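Closing Too Early: What Went Wrong With My Gripper Recordings
Robotics Project Report, Tumham Technical College

So my project was supposed to be about teaching a robot arm to pick clothes up off a bed. Most of what you'll read is about a timing fault, because that's where most of my semester went. I've left the wrong guesses in (my grading sheet says to document the process, and boy, there was a lot of process).

Quick background. I didn't drive the arm around to collect the training data. I used Pinto, our department's hand-held gripper setup. A person picks things up with it in a regular room and it records video plus how far open the fingers are. Later, software on the lab computer, called Druvov, lines the video up with the finger readings and trains the arm from the result. If the two don't line up, the arm learns the wrong thing, and it learns it really well.

I ended up with 511 recordings, all in the same bedroom. I was so proud of that number! I trained on everything overnight and came in the next morning expecting a robot that could at least grab a shirt.

What it did was come down over the shirt very nicely, close its fingers in the air above it, and then push the closed fingers down into the mattress. Then it lifted up with nothing and went to the drop-off spot and opened, as if it had delivered something. The first time, I laughed. The third time, the arm pushed hard enough to trip its force limit and it froze in place with the fingers dug into the sheet, and I stopped laughing and hit the emergency stop. No damage, but I filled out an incident form and wasn't allowed to run the arm again until I could explain it.

My first guess was the cameras. The bed has a light blue cover with big white scrolls all over it, and I figured the busy pattern was messing up the depth. I spent a week on this. I masked out the bed cover, I changed the brightness, I retrained twice. The arm closed early every single time, in exactly the same way, which should have told me something.

My second guess was the person holding the gripper. Maybe we were squeezing before we got to the cloth? I went back to the room and we did a bunch of slow pickups with a pause right before each squeeze. Unit 008 was the one we used the whole time, so whatever was wrong had to be in there, or in us, or in Druvov.

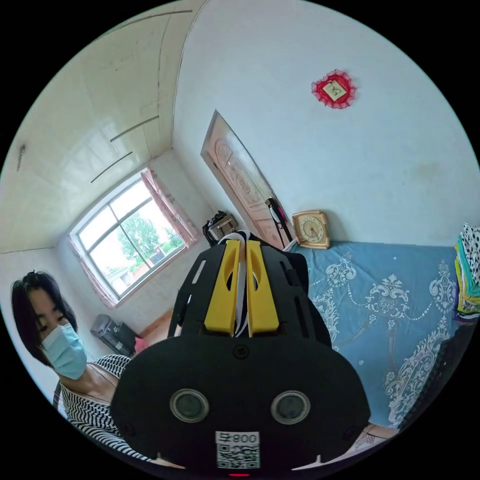

Had I checked whether the red light meant "recording" or only "powered on"? That came up in the written feedback on my midterm draft, as one line in the margin, and I'm embarrassed to say I hadn't. I'd been treating the little light under the label as proof that everything was fine. On our unit all it tells you is that the thing has power. The finger sensor can drop out and come back and the light will sit there glowing at you the whole time.

That one question changed where I was looking. I opened the raw files (I'd only ever looked at the processed ones) and put the finger readings next to the video for one of the slow pickups. In the video the fingers were wide open over the cloth. In the readings they were already shut. Finally!

After that it went pretty fast. When the finger sensor drops out for a moment, the logger doesn't leave a gap. It skips the missing samples and keeps going, so every reading after the dropout slides earlier compared to the video. One dropout isn't a big deal. But the logger never resets its clock between clips, only on a restart, so the slip from one clip gets carried over to the next one and they pile up. By the end of a long session the closing shows up in the data well before the fingers touch anything. The first clip of every session was fine – and that was the clip I always checked. Ugh.

I sorted all of the recordings by how far off they were. Only 18 had a dropout in them. Those 18 were enough to shift most of the rest, because everything recorded after them in the same session inherited the error.

Why the sensor drops out in the first place is the part I'm least sure of. My best theory is the connector inside the body. I could get a dropout on the bench by twisting the gripper while squeezing, and clothes make you twist a lot. A soft heap of black fabric slides around when you press into it, so you turn your wrist to get under it without thinking. Hard objects like cups never gave me a dropout on the bench, so I'd guess that's how the fault stayed hidden when other students used Pinto.

The fix had two parts. I changed the logger so it writes a time with every sample and leaves a real gap when one is missing. I also added a beep when the finger sensor goes quiet, so whoever is holding the gripper can stop and start the clip over. The beep is annoying. It's supposed to be. For the old recordings I wrote a script that finds the moment the fingers close in the video and shifts the readings to match, and I threw out the clips where the fabric hid the fingertips and I couldn't tell.

Then we went through the dark clothes again with the new logger running, since those had given us the worst clips in the first batch. 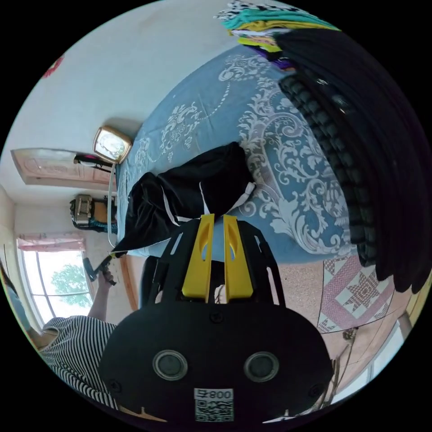

Arnulen, August 2025

I'm adding this after the main report was graded, because I got permission to run the arm again. It was on the lab's spare bed, at low speed, with the force limit turned down and a second person on the stop button. The arm trained on the repaired data goes down, touches the cloth and closes after it touches. It still misses. Thin shirts slip out, and it has a bad habit of grabbing the bed cover along with the sleeve and trying to take the whole thing with it. But those are ordinary grasping problems and I'm happy to have them.

I opened up the connector too. One of the pins was seated a little crooked. I pushed it back in and added a dab of glue to the housing, and I haven't been able to get a dropout by twisting since. I haven't tested it over a long session yet, so please keep the beep turned on if you borrow the unit.

The repair script is in the shared Pinto folder with a readme. Run it on a copy of your data, as it overwrites the finger files.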